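Home Issues Articles Authors Submit Contact

4. The correspondence of the Tunau moderates

The surviving letters of the Tunau moderates come to us by two routes. The larger group was kept by the family of the party's last secretary and passed to the Rowbotham collection after his death. The smaller group stayed with the party office and was boxed up with rent books, printers' bills and lists of subscribers. Earlier writers worked almost entirely from the first group. As a result, the party has been seen mainly through the eyes of one man, and his view of the split over the Bridard proposals has been repeated without much checking.

I read both groups in full. Together they contain 661 letters, of which 206 deal directly with the proposals or with the meetings held to discuss them. The rest concern dues, travel, the newspaper, family news and a long quarrel over the lease of the reading room. I have not set these aside. The quarrel over the lease ran through the same months as the political argument and involved many of the same people, and a letter that begins with the roof often ends with the border.

4.1 What the secretary left out

The secretary's memoir says that the party was united until December, when the younger members walked out. Aryee follows this account and adds that the walkout came as a surprise to the leadership. The office letters make this hard to accept. Complaints from the district branches had been arriving since the spring, and the secretary answered most of them himself. His replies are polite and brief. In one he tells a branch chairman that the matter "is in hand and need not trouble the members." In another he asks that the question not be raised at the summer meeting.

The branches were not of one mind either. Those in the river towns wanted talks with the central government to go on, mainly because their trade depended on the crossings staying open. The hill branches wanted the talks stopped until the prisoners held at Zomine were released. Neither position fits easily under the word "radical," which the memoir uses for anyone who disagreed with its author. Garside has made a similar point about the party newspaper, although he dates the change in tone later than I would. 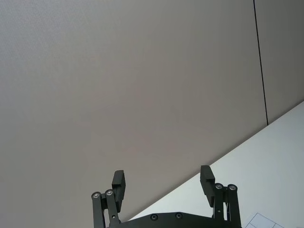 Figure 2. (a) Wall panels with a narrow dark seam; (b) robot arm with a black gripper.

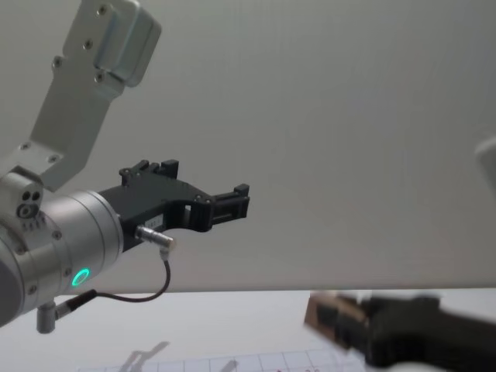
Rasha Shboul
Research Fellow in Modern Political History

4.2 The vote and its aftermath

The vote on the proposals was taken by a council of 13 members. The minutes give the result but not the names, and two versions of them exist. In the version printed in the newspaper, the council "accepted the proposals as a basis for discussion." In the typed copy kept at the office, the words "as a basis for discussion" are written in by hand above the line. It is not possible to say who wrote them or when. Bloxham takes the handwriting to be the secretary's. I am less sure — the letter forms are close to his, but they are also close to those of the clerk who wrote out many of his letters.

What can be said is that the hill branches were sent a copy without the added words. Their anger in the following weeks was directed at an acceptance that they believed to be complete. The river branches, who had read the newspaper, could not understand why their colleagues were so upset. Several letters from this period talk past each other in just this way, and at least one friendship of long standing ended over it.

Sowerby argues that the party would have broken up in any case, given the pressure on it from outside. That may be right. The central government had already begun to deal with rival groups, and money was short. But the timing of the break, and the lines along which it happened, owe a good deal to how news moved between the office and the branches. The hill towns received their post by road, often late, and had no newspaper agent of their own. The next section takes up the subscription lists, which show how far the paper reached in each district and which branches had stopped paying for it before the vote.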